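Back from the open day at Brellach. I promised a few of you I would write it down, so I make a thread. English is my third language, please be patient with it.

1/ Brellach is the building behind the old bus garage, room 811, third floor, no lift in the morning. They opened the doors at 10 and I was there at ten past with a coffee I was not allowed to take inside.

2/ I went because of Flarkis. Flarkis is the program they use to teach a robot arm household work in simulation, before any real arm is switched on. I had read the two short papers and I understood perhaps half of them. I hoped that seeing it would help with the other half.

3/ First there was a talk of 30 minutes. It was given by two people from the Pasichnyk group, who wrote the part of Flarkis which builds the rooms. You give it a list of furniture and small things and it puts together a house. The houses are not beautiful. The walls have one colour each, and the furniture looks like it was bought by somebody in a hurry.

4/ Then we moved to the demonstration. They had three desks with a screen on each, and you could choose where to stand. I took the middle one, where they showed what the robot sees from its own wrist. I had expected a nice view from the corner of the room, as in the videos. From the wrist everything is tilted and the gripper itself takes a lot of the picture.

5/ I needed a few minutes to read this view. The fingers come first, big and grey, and behind them you look for the room. In one of the rooms there was a brown railing on the right and a very small panda next to its post, with some green leaves and a bit of blue below. I was pleased to find the panda. I think I said it aloud.
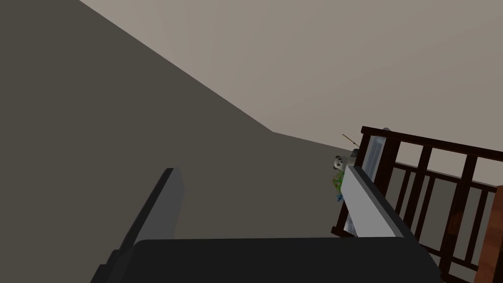
A visitor behind me asked why anybody would train with such a view, if a person can hardly tell the wall from the ceiling in it. I turned round because I had the same question and was too shy to ask it.

6/ The answer was long and I wrote down what I could. The camera on the wrist travels with the hand. When the hand comes near to a thing, the camera comes near too, and small mistakes of position become easy to notice. From the corner of the room the same mistake is perhaps two pixels. So they train with both views, and for the last part of a grasp they trust the wrist more.

7/ Somebody also asked how many rooms they have. The version at the open day had 300. The people at the desk were a little embarrassed about this number, they said the next version will have many more. To me 300 rooms sounds like enough rooms for anybody.

8/ You could try to drive the gripper yourself, with two small joysticks. I waited in the queue and then I had my turn. I was bad. The left stick moves the hand and the right stick turns it, and my thumbs did not agree with each other. I closed the fingers on air many times. A boy who came after me picked up a cup at his first try and put it down again very gently.

9/ What I did wrong, if you will visit and want to do better:
— I moved and turned at the same moment. Do one, then the other.
— I looked at the fingers and forgot what is behind them.
— I pushed the stick too far. A small push is enough, the hand is faster than you think.

10/ A question I did ask: does the program know which surface is which? For me this was hard. When the hand is turned you get a diagonal line between two flat colours, and you must decide if it is a corner or only a shadow. They said the program knows everything, of course, it made the room. But the part which learns does not get this knowledge. It gets only the picture and the position of the joints. I liked that. It has the same trouble as me.

11/ They also do not hide the ugly things. One border between a pale surface and a darker one had teeth like a saw, and I asked if this was an error in my eyes. It was not my eyes. To draw it smoothly costs computer time, and they prefer to spend this time on more practice. Near the top there was a dark panel in a light frame. I would say window, the woman beside me said mirror, and we did not settle it.

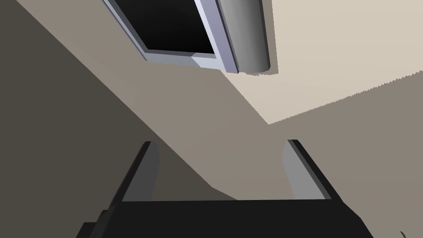
12/ Second half: the real arm. After the break they took us to the other side of the corridor, in groups. The real arm is from Pullano and it stands behind a low fence. It is smaller than I imagined. It makes a sound like a printer before it prints.

13/ The task was to take a sponge from a shelf and put it in a box. The arm did it, then it did it again with the sponge turned. On the next try it stopped above the shelf and waited, and the person at the keyboard also waited, and then she pressed stop. She told us it happens when the sponge is too near to the back. Nothing was broken. I must say I trusted the whole thing more after this.

14/ If you want to go, the next open day is in June. You write your name on their list and they send a letter with the hour. Eat before you go, the machine in the corridor has only crisps. Children can come, but for the arm room they must be able to stand still for a while.

15/ Somebody will ask if I can now understand the other half of the papers. A quarter, I would say. I will read the second one again at the weekend — with the notes from the desk it should go faster. If you know a simple text about how the two views are put together, please send it to me.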